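About Ulham

Ulham sorts, checks and passes on used toys. We are suspicious of most things toy companies say about themselves, so we'll try to keep this page short on promises.

Geeta Srivastava and Archana Kaushik started the business after a few years of buying secondhand for a daycare. Boxes came in marked "like new" and "all pieces included." Some of them even were. The rest held half a puzzle, a doll with somebody's gum in her hair and a car missing two wheels. They began to wonder whether anyone along the way had opened the lid.

We open the lid. That is most of the job.

What we do

Toys reach our Clirthorpe building by the carton, usually from schools, libraries and families clearing out a closet. Everything gets tipped into a bin and comes out again one item at a time. Each piece goes to pass, repair or reject. Savita Tyagi runs the repair bench and has strong views on glue. Babita Katiyar handles soft toys and anything fuzzy, and she rejects more than the rest of us put together.

A standard school box holds 34 toys. We used to sell a box of 100, which sounded generous and was mostly filler. Schools told us so, and they were right.

What we don't claim

We don't say that play food teaches nutrition. A pretend slice of pizza is good for pretending to eat pizza, and children seem satisfied with that. We don't call a truck a "STEM vehicle" either. It's a truck.

We also don't use the word "sanitized," which gets thrown around a lot in this trade. We wash what can be washed and tell you what we washed it with. Anything past that is a claim for a laboratory, and we haven't got one.

Last November we were offered a "green play" seal by a firm that had never asked to see a single toy. The fee was the only part of the form marked required. Kiran Pal keeps the letter pinned over her desk.

How we sort

Mixed bins are slower than sorted ones – we know, people tell us – but a truck, a slice of play food and something green and fuzzy in one bin is how toys really come out of a playroom. Sorting them by type first only hides the odd ones. 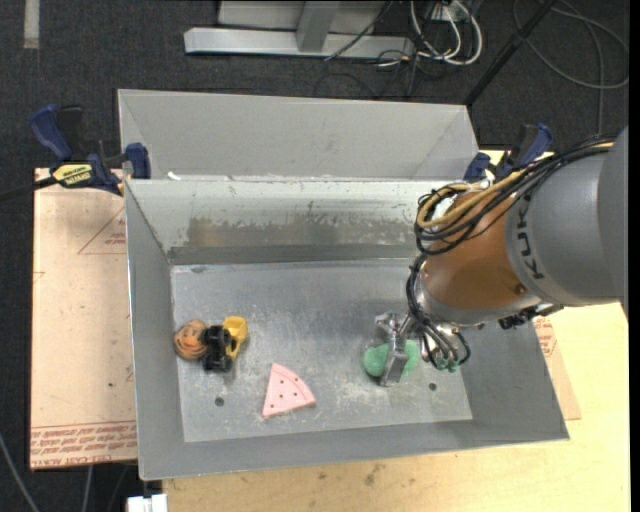 Can I choose which toys go in my box?

You can choose an age group and rule out up to 5 kinds of toy. Past that you get what passed, and the packing list is written after the box is filled.

Where to find us

Ulham, Unit 3114, Sisodia Yard, Clirthorpe. The counter opens at nine in the morning. Please don't leave cartons outside overnight, whatever the sign on the old gate says. Kiran answers the phone and will give you a straight price, including for the boxes we think you shouldn't buy.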